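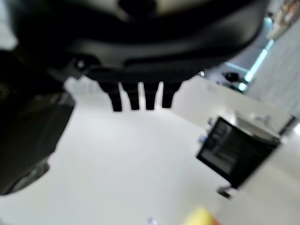 Ülle Kuusk wanted it written down first, before the agenda even, that a white tabletop shows every coffee ring and that she'd said so back when we were choosing. So it's down, Ülle! She would also like the old brown one from the Jarstead room brought back if it's still in the basement. I said I'd look. I've been saying I'd look for a while now.

Minutes, shared workroom meeting, Tuesday, in the kitchen end as usual. I took the notes again (my turn was last time too, but never mind).

1. The white table
We talked about this one for most of the hour. The surface is nice and plain and bright, everybody agrees on that, and it makes the whole corner feel bigger. The trouble is keeping it that way. People put a bag down for a minute and then it's Friday and the bag has friends. Agreed: whoever uses the table last wipes it with the soft cloths and the Osarano spray, and the scratchy green pads stay at the sink where they belong. Somebody asked for a tablecloth and got voted down pretty fast.

Ülle offered to print a small card about coasters. I asked her to keep it friendly. She said it would be as friendly as the last one, so we'll see.

2. What gets to live on the table
The rule we ended up with is that anything with a cord stays put and anything with a handle goes home. Mugs, lunch boxes, totes, umbrellas: home. I wanted an exception for my pencil tin and got one, thank you all, until October.

There was a bit of back and forth over paper. The Bouzid catalogs keep arriving and land on whatever flat surface is closest to the door. We have 17 of them now, I was asked to count, and I'm taking them to recycling unless I hear from someone who reads them.

3. Shelves
The Gatness shelf unit is still in its box in the hallway. It costs $83 to have it put up for us, or nothing if two of us stay late with a drill. I said I'd stay if there was pizza. We left it there, so this carries over. If it does go up, it goes on the long wall and not over the table, where tall people would hit their heads (this was said with feeling).

4. Money
We have $111 in the supplies envelope. We okayed $40 for cloths, spray, coasters and a decent desk lamp from the thrift store if one turns up. Receipts to me please, and not folded up tiny like last time.

5. Other stuff
The window by the sink sticks. Lift it a little and push from the left and it goes.
The radiator was discussed. It was also discussed in the last minutes and the ones before, so I'll just say it still knocks.
Ülle asked whether we could start at 4:30 next time so she can catch the earlier bus. Fine with everyone.

To do
Me: basement, look for the brown table. Recycling.
Ülle: coaster card, spray and cloths.
Everyone: take your mugs home!
Carried over: shelf unit, radiator.

We stopped a little after 5:30 and moved the chairs back.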